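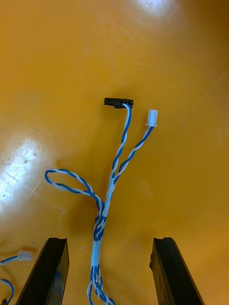

Harnesses, Hands and Grippers: Spring on the Grivmont Floor
Posted 04/06/2024 by Vibeke Mikkelsen

Wire harnesses have been hand work at Grivmont for as long as I've been here, and I love that we finally get to show what's changing! Our sorting and layout bench now runs with two arms, and the six of us on the team have been learning the job all over again. Aminu Garba moved over from final assembly to lead the training, and he's as excited as I am.

The work at hand
Blue and white twisted pairs on the orange tabletop, with a black connector on one branch and a white one on the other. Wire is wonderfully stubborn stuff – it loops, it springs back, it grabs its neighbor – and every harness settles a little differently.

Between the fingers
The trunk lies in the gap between two flat black gripper fingers. Aminu likes to stop new people at exactly this point and ask where they would grab. Everyone has an opinion, and those talks have taught us more than the manual did.

What's different for us
I used to spend whole mornings untangling, and my wrists knew it by lunch. Now I set up jobs, check connectors and step in when a bundle gets the better of the arm (it still happens, and I kind of enjoy it). We rotate every 46 minutes, an odd number that came out of a long argument in April and stuck.

Next up
Three people from the Solís line are joining us for training. If you work at Grivmont and want to try the bench, find Aminu or me – we'd love to have you!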